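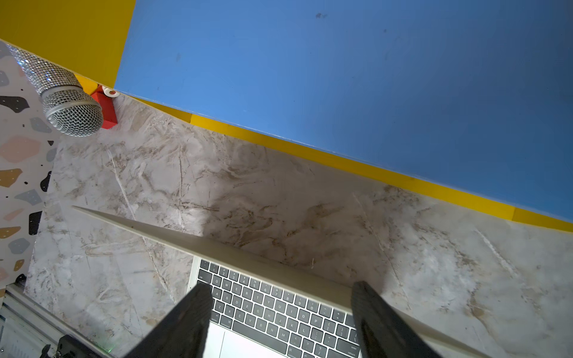 Wedeo arm at the Otine packing office – three months in

Rating: 4 out of 5

I run the returns desk at Otine in Drodcombe, and I was ready to dislike this thing. Well, I love it! The Wedeo is a bench arm with a two-finger gripper, and we use it for checking and closing up returned laptops, a job that used to eat our mornings and our wrists.

Setup took an afternoon. Teaching it a new model means guiding the arm by hand and saving the positions, and my coworkers picked that up without a manual (the manual is terrible, by the way). It has been through 2220 machines so far and I still enjoy watching it work.

What changed for us is the day itself. We rotate now – one person minds the arm, the others do repairs and phone customers back, which we never had time for. Hours stayed the same and so did the team, and I'd want that agreed before any shop buys one. Two of us got trained on fault finding and a small raise with it.

Gripes: it stops dead if a laptop is set down crooked, the fan whines, and replacement finger pads come only in packs of 47 from Tyagi. Who needs 47?

Get the longer power cable. Ours barely reaches the wall.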